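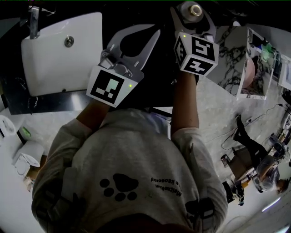 One visitor to the open day asked why a robotics group would spend an afternoon at a bathroom sink, and whether the same data could not be collected in a kitchen. The question came up several times in other forms, and it shaped how we ran the rest of the demonstration.

### 4.2 Open-day demonstration

**Figure 3.** Demonstration at the sink, Altovcombe site. The operator holds a gripper in each hand; each gripper carries a white cube with fiducial markers.

The open day was held in September at the Altovcombe site. Visitors watched an operator work with two hand-held grippers and could then ask to try them. No robot arm was used in this part of the program. The sink task (Figure 3) was chosen from the Nasten task list, which also covers shelves, drawers and cabinet doors. It calls for both hands and includes contact with small metal fittings, a weak point in our earlier recordings.

Recordings made during the visit were kept apart from the main set. The main set holds 2000 episodes, of which 400 are bathroom tasks. We had expected visitors to produce short, unusable episodes, and many were. Others were slower than those of our trained operators but complete, and 299 passed the Matar filter with no manual edits. These are reported separately in Section 5 and were not used for training.

Two problems should be noted. First, people standing close to the sink sometimes blocked the operator's path, so we moved the waiting line into the hall. Second, first-time users tended to turn their wrists until the markers faced away from the camera. Pose tracking in Illico then fell back on the last known position, and the episode had to be marked as partial. A short spoken reminder before each turn reduced this, though we did not measure by how much.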